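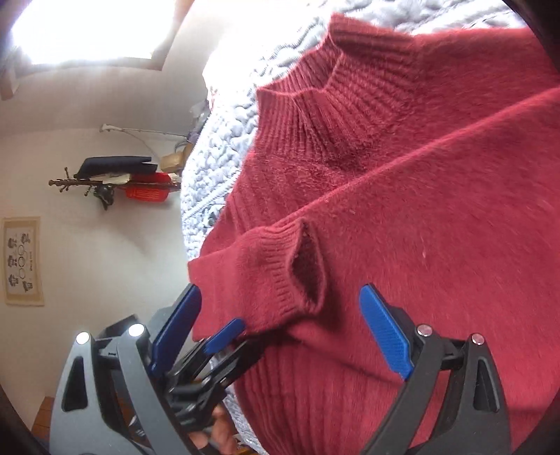 Wrong speed on my old big band LP, or is it the record?

Posted by Manuela Ferri, February 2021

Hello all, hoping someone with better ears than mine can help. I picked up a secondhand copy of the Skedetdale Orchestra's live album (the one on Kallari, catalogue number 482, brown sleeve with the lettering down the side) and I love it to bits, but side two sounds sharp to me. I play a bit of tenor, badly, and I like to noodle along with records of an evening. Side one is fine. I can sit in with the saxes and it all lines up. Turn it over and I'm suddenly nearly a semitone out by the ballad, and the trombone solo has a slightly hurried, pinched sound to it, like he needs to catch a bus.

My deck is a Trekura belt drive, a good few years old, and I changed the belt last April. Other records seem all right on it, though I haven't gone through the whole shelf with a tuner. Is it my turntable, or did they press it like this? And if they did, is there a way of getting it back in tune without spending a fortune? I've got a small pitch slider but it doesn't seem to go far enough.

Uyên Lò

Hi Manuela, I've got the same LP and mine does it too, so don't go pulling your deck apart! Side two was taped on a different night from side one and I've always assumed one of the machines was running slow, so when it's played back at the proper speed everything comes out fast and high. You can hear it most in the announcements between tunes. The bandleader has quite a deep voice on side one and on side two he's gone up like a schoolboy.

To be certain about your own deck, try the ballad against a piano or a tuning app, then do the same with a couple of studio records you trust. If those are fine and only side two is off, it's the pressing. I did mine with a long held chord right at the end of the ballad, much easier than trying to catch a moving line.

As for fixing it, I recorded side two into the computer and slowed the whole thing down by 5 per cent in a free sound editor. Make sure you use the one that changes speed and pitch together. The one that changes pitch and leaves the tempo alone made the cymbals go all swimmy on mine. Once it's down where it should be, the ballad is gorgeous, really unhurried, and the trombone sounds like a grown man again. I put the result on a disc and just play that when I want to practise.

There was a reissue on Woldemariam as well, number 523 I think, and a friend who has it reckons they put the speed right. I haven't heard it myself so don't buy it on my say-so.

brassneck900

could be your belt. they stretch. mine did the same with everything though not just one side so maybe not

also check it isn't set to 45 lol

Manuela Ferri

Thank you both! Not on 45, I did look. Tried three studio records against the tuner this afternoon and they were all bang on, so it's the pressing. Going to have a go at the computer method at the weekend. Uyên, did you do the whole side in one go, or each tune on its own?

Uyên Lò

Whole side in one go, then chopped it up afterwards. Leave the applause in, the join before the last number sounds horrible without it.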